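Bon, fil un peu spécial ce dimanche 7 juillet : on a enfin les clés de la nouvelle salle et je ne tiens plus en place. 🧵

1/ Pour celles et ceux qui débarquent : l'atelier partagé quitte la rue Morkine. On avait 84 cartons empilés jusque dans le couloir, je vous laisse imaginer la bonne humeur le matin.

2/ Première chose que j'ai faite en entrant : lever le nez. Ce plafond !! Des panneaux métalliques nervurés, tout blancs, avec un long néon au milieu. Je m'attendais à des dalles tristes, je suis ravie.
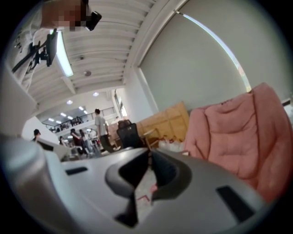 Dernière modification de la page : il y a 2 h

3/ Le grand store gris à droite, je l'adore déjà. Même baissé, il laisse passer un petit filet de jour sur le côté (Graciela veut le changer, on va en reparler, Graciela).

4/ Et puis le sol clair, quel bonheur pour retrouver les vis qui tombent ! Dans l'ancienne salle j'en ai perdu un bocal entier, je pense.

5/ Question éclairage, il y a aussi des spots ronds encastrés vers le fond, là où le plafond descend. Eckhard voudrait y mettre la table de découpe, moi je voterais pour le coin lecture.

6/ Reste à monter les étagères Clakeson. Il y en a sept, et la notice fait la taille d'un roman. Si quelqu'un a une visseuse qui tient la charge, venez avec, je fournis les abricots.

7/ Itzel demande où vont les bobines de fil. Réponse : je ne sais pas encore, mais PAS dans un carton marqué « divers ».

8/ On rouvre courant juillet, je poste les horaires ici dès que les tables sont en place.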